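The Second Life of the Pleltgate Mill
11/02/2021

For most of the last century, the brick mill at the bottom of Pleltgate made cloth. Then it made carpet backing, then cardboard boxes, and then nothing. The roof leaked for years. Pigeons had the top floor and the town of Cetby had an argument about parking.

Today the building holds 30 apartments, and all but two of them are taken. The first tenants moved in this past June, while painters were still working on the stairs.

Kuster, the small building firm that took on the job, had done houses and one school before this. A mill is a different kind of work. The floors slope toward the river side, enough that a marble set down by the east windows will roll to the other wall. The firm decided early on to leave the slope alone in the hallways and level the floors only inside the apartments. There is a small ramp at every front door as a result, and people with strollers seem to like it.

The windows took the longest. The mill had 402 of them, most with the old iron bars between the panes, and the town would not allow plastic replacements on the street side. Each one had to be taken out, scraped, fitted with new glass and put back. Kuster set up a workshop in the former boiler room and kept it going through two winters.

Heat was the next problem. The walls are thick but they are bare brick on the inside, and the buyers' survey showed that people wanted the brick left showing. The firm settled on a trade: the outside walls of the bedrooms are lined and plastered, and the living rooms keep their brick. Tenants on the north side say they can feel the difference in the morning.

Rents start lower than many in town expected. That was a condition of the sale, and it will hold for ten years. After that the owner, a housing company named Briseris, is free to set its own prices. Several people on the waiting list brought this up without being asked. Ten years is a long time when you are looking for a place, and a short time once you have kids in the school across the street.

Inside, the apartments are plain. The smallest is 600 square feet, one room with a bath and a sleeping area up four steps. The larger ones run along the river and have a separate kitchen. Briseris spent little on the hallways and more on the kitchens -- a choice it says came straight from talking with renters in its other buildings.

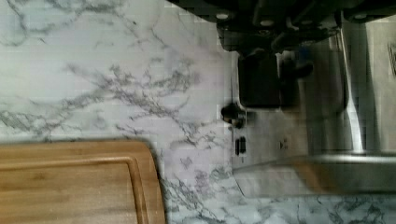
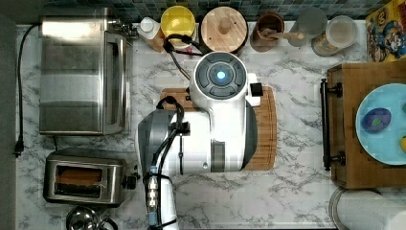 Marble-patterned kitchen counters with gray veining. The second picture also shows the blue-green mosaic tile along the back.

The ground floor is still empty. Briseris wants a grocery store there and has talked with two, but the loading dock faces a street too narrow for a delivery truck to turn. The town has set aside money to move 300 feet of curb. Work on that is waiting for a permit, and the parking argument has started up again.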